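Open Day at Tolell
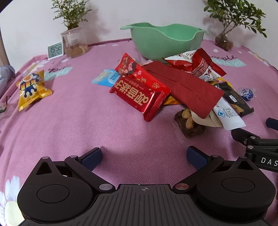

The snack table, with the green bowl still to fill.

Pavithra had sorted candy for seven weeks and never with people watching. On Sunday 18 visitors stood along the white wall with their coats on.

"Does it know what's chocolate?" a boy asked.

"I do," she said. "It just pinches."

She closed the blue pads on the peanut brittle, carried it over the pile and let go above the bowl. It landed inside. Sena Mahama wrote something on her clipboard.

"Can I do the red one?" the boy said.

Pavithra looked at Sena, then held out the grip.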